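Réception en ligne d'un cycle de fantasy jeunesse : analyse de comptes rendus de lecteurs

Rapport de projet — Licence 3, Lettres et humanités numériques
Auteure : Sofia Fonseca
Version remise le 2022-07-29

1. Objet du rapport

Le projet porte sur la manière dont des lecteurs non professionnels rendent compte d'un cycle de fantasy pour la jeunesse, Les Veilleurs de Stovham, publié en cinq volumes. L'intrigue suit une apprentie, Partanen, envoyée dans une ville portuaire où la pratique de la magie est soumise à déclaration. Le cycle a été choisi pour une raison pratique : il est commenté en français par des lecteurs d'âges très différents, sur un même site, avec des textes de longueur variable.

La question de départ était la suivante : les comptes rendus suivent-ils l'ordre du récit, ou s'organisent-ils autour de quelques scènes retenues ? L'hypothèse de travail, formulée en décembre, donnait l'avantage à l'ordre du récit.

2. Corpus

Les textes proviennent de Wekik, un site de lecture partagée. L'extraction initiale comprenait 763 comptes rendus. Ont été écartés les textes vides, les doublons, les citations sans commentaire et les messages portant uniquement sur l'état de l'exemplaire ou sur le délai de livraison. Les comptes rendus rédigés dans une autre langue que le français ont été conservés dans un fichier séparé et n'entrent pas dans l'analyse.

Un sous-corpus de 58 textes a été annoté à la main. Il a été constitué par tirage aléatoire, avec une contrainte : chaque volume du cycle devait être représenté. Les pseudonymes ont été remplacés par des codes avant l'annotation. L'orthographe d'origine a été maintenue, y compris dans les noms propres, ce qui a compliqué l'alignement automatique (Partanen apparaît sous plusieurs graphies, parfois dans un même texte).

3. Annotation

L'annotation a été faite dans Stireo, avec trois niveaux :

— le segment narratif, qui renvoie à un épisode identifiable du livre ;
— le segment évaluatif, qui contient un jugement sur le livre, un personnage ou le style ;
— le segment personnel, qui mentionne les circonstances de lecture ou l'entourage du lecteur.

Un segment peut recevoir deux étiquettes. Le cas le plus fréquent est celui du résumé chargé d'un adjectif (« le passage interminable du phare »). La première version du guide imposait une étiquette unique ; elle a été abandonnée après l'annotation des premiers textes, qui ont ensuite été repris depuis le début. 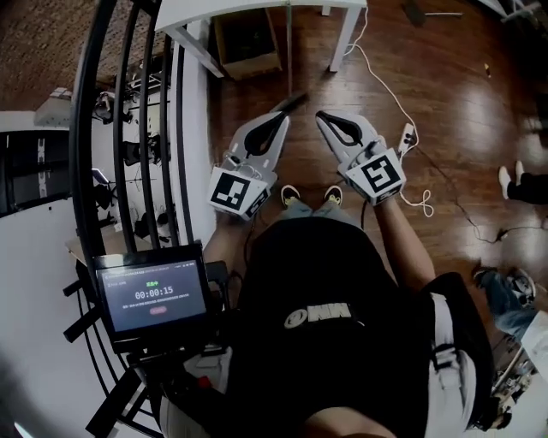
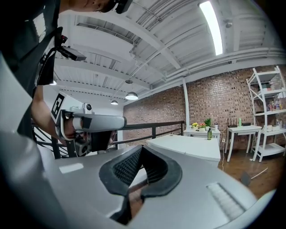 4. Résultats

4.1 Ordre du récit

L'hypothèse initiale n'est pas confirmée. La majorité des textes annotés commencent par la situation de départ de l'héroïne, puis quittent la chronologie dès la deuxième ou la troisième phrase. Le récit est alors repris par la scène du phare, commentée dans des textes qui portent sur des volumes différents. Le dénouement est rarement raconté. Il est le plus souvent signalé par une formule de précaution à l'égard des futurs lecteurs.

4.2 Jugements

Les segments évaluatifs se concentrent à la fin des textes courts et se dispersent dans les textes longs. Le rythme est l'objet de jugement le plus courant : le volume 3 est décrit comme lent par des lecteurs qui recommandent par ailleurs la série entière. Les remarques de style sont peu nombreuses et concernent surtout les dialogues. Le système de déclaration de la magie suscite des rapprochements avec l'actualité, presque toujours en une phrase et sans développement.

4.3 Segments personnels

Ces segments apparaissent surtout en ouverture. Deux situations reviennent : la relecture d'un livre connu dans l'enfance et la lecture à voix haute à un enfant. Dans le second cas, le compte rendu rapporte parfois deux avis distincts, celui de l'adulte et celui de l'enfant. Le guide ne prévoyait pas ce dédoublement ; les deux avis ont été codés comme segments évaluatifs séparés, avec une note libre.

5. Limites

L'annotation a été conduite par une seule personne. Aucun accord inter-annotateurs n'a donc pu être calculé. Wekik affiche par défaut les textes les plus appréciés, ce qui peut encourager l'imitation de formes déjà présentes. La date de publication des comptes rendus n'a pas été exploitée, alors que la parution du dernier volume a pu modifier la lecture des premiers.

La catégorie « segment narratif » reste trop large. Elle réunit l'exposé de la situation initiale, le rappel d'une scène et la simple allusion. Une reprise du travail devrait distinguer au moins l'allusion, qui suppose un lecteur déjà informé.

6. Fichiers remis

Le dossier contient le guide d'annotation dans ses deux versions, le sous-corpus anonymisé, l'export Stireo et la table des graphies de noms propres. Les textes écartés sont listés par code, avec le motif d'exclusion. L'extraction brute n'est pas jointe.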